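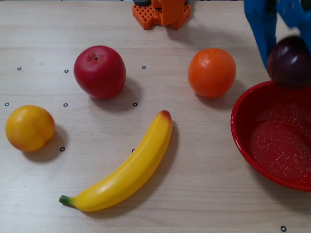 November, 6:40 in the morning, kitchen table. Slept badly.

Yesterday Houshang told the packing line at Vondum what is going to happen after the new year. The gift baskets go over to the arm first, the mixed fruit cases later. We keep everyone, he said, but the shifts change. Nights go down to 2 people, and those two watch screens and clear jams. Shirin asked what happens to the night premium and he said he would get back to her. He wrote it down, at least.

I have packed baskets for 15 years. My wrists know it. I won't miss the lifting, and I told Pejman so at break, and he looked at me like I had signed something. He has two kids and the night money is what pays for the car.

In the afternoon I was in the trial room with Ardalan again. Plastic fruit, one red bowl, the blue gripper. My job is to sit there and say when a grip looks wrong to a packer. A peach bruises where you press it, and a plum you can hold almost anywhere if you're quick. Ardalan types it all in. I never thought of it as something a person could type.

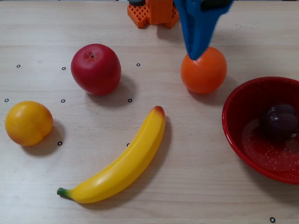
2 min read

We got through the plum and the orange before the meeting. He wants 400 runs before anyone lets it near real fruit.

I get the trial room until the end of the month, same pay. After that there is a course, and Houshang put my name down without asking. I'm annoyed about that, but I would have said yes.

Shirin is writing a letter about the premium and wants signatures by lunch. I'll sign it. Need to call Mom tonight, and buy bread.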